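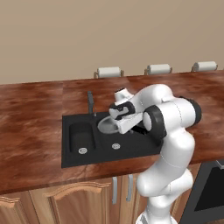 Mostine open lab day, notes

Typing this on the train back, so excuse the state of it. Went up to Mostine for their July open day, mostly to see the Ovano stack running on something other than a slide. Doors at ten, I got in maybe twenty past, coffee already gone.

Three rooms. Simulation, hardware, and a room with posters that I walked through twice looking for the restroom. Spent nearly all my time in simulation. Glad I did.

The kitchen sink demo

This was the one I came for. One arm in a rendered kitchen, a counter with a double sink in it, dishes. The policy drives the arm, Ovano sits underneath and does the control and collision checking, and Mamani is the planner that gets called when the policy asks for a free-space move. So two layers of software arguing over one arm. They had the arguments up on a second screen as a log and that was honestly the best thing in the building.

What the log shows, per step: the action the policy asked for, the action after Ovano clipped it, and which limit did the clipping. Joint limit, speed limit, or distance to something. Color coded. You watch it for five minutes and you start to see where a run is going to go bad well before it does. Lots of orange near the faucet. The presenter said that was the distance check being too cautious with the collision shape they use for it, basically a fat box around a thin pipe. Known issue, on the list.

Bowls are the thing they talk about most. Grasp goes on the rim, one finger inside and one out, and the pinch itself is fine. Trouble is the pose after. Once the gripper has the rim the bowl can rotate about the pinch line, and the planner was treating it as welded to the hand. So the plan clears the sink edge on paper and the real (well, simulated) bowl doesn't. Their fix is to grow the held object by a swing margin, worked out from the grasp point and the bowl size. Planning takes a bit longer. Fewer bumps. I asked if they'd tried estimating the tilt from the camera and using that instead and the answer was yes, it's flaky when the arm covers the view, see next bit.

Occlusion. With a fixed camera looking across the counter the arm is in the way of half of what you care about. Folded over the sink it hides the back of it, and whatever's at the back of it.
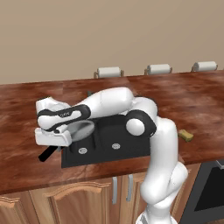

So perception has to remember things. They keep a short object memory, each item gets a last-seen pose and a confidence that decays while it's blocked, and anything that drops too low triggers a look-again move, arm pulls back out of the way, fresh look, carry on. Simple. I liked that it was simple. The decay rate is hand tuned and they said so without anyone having to drag it out of them.

Handles are a separate headache. A dark handle against a black sink, segmentation just eats it. They had a side by side of masks from the old model and the new one, old one loses most of the handle, new one keeps it but now and then glues it onto the drain. Progress I guess. There was a man behind me who wanted to know why not just make the sink a lighter color in sim and the answer was that they do, they randomize it, but the default scene stays black becuase that's the hard case and they want to see it every day.

Numbers from the slide, copied down fast: 63 task variants in the sink suite, 40 rollouts of each before a checkpoint gets promoted. I have a 39 written next to that with no label. Could be the number of variants the current checkpoint passes, could be the slide number. Will check when they send the deck.

Tooling

Everything gets launched through Gididier, their in-house runner. Wasn't expecting to care. You give it a checkpoint and a suite, it farms out the runs, and every failure comes back with a seed and a link that opens the viewer at the step where things went wrong. Click, you're there, scrub back and forth. We do this by hand at work with a spreadsheet and a shared folder and I felt slightly ill watching.

You can also fork a run. Stop at a step, swap the planner settings, let it continue from the same state. They did it live with the swing margin switched off and then back on. First try the viewer hung and had to be restarted, second try went through. Room clapped a bit, friendly crowd.

Not so great: contact settings. If you change the physics step size the grasps behave differently and the old results don't compare anymore. No versioning of that in the runner yet, it lives in a config file people edit. Someone asked about it, fair bit of shuffling up front. To me that's the first thing I'd fix.

Hardware room

Short visit, it was packed and hot. Same control layer, real arm, pick and place with blocks. The log screen was there too and it looked calmer than the sim one, they run slower on hardware. Didn't get near enough to ask questions.

Practical stuff if you go next time

Parking is across the road, not at the building, the map on the invite is wrong. Go to simulation first, it empties out at lunch but the presenters do too. Badges have to go back at the desk, I still have mine, will mail it. Sandwiches ok. Bring a notebook, the wifi dropped out all morning and they don't let you take a laptop into the hardware side anyways.

To chase up: the deck, whether the object memory code is getting released (a "probably" from one person and a face from another), and how Mamani handles two held objects at once. Ran out of time for that last one, my train was at 4:40.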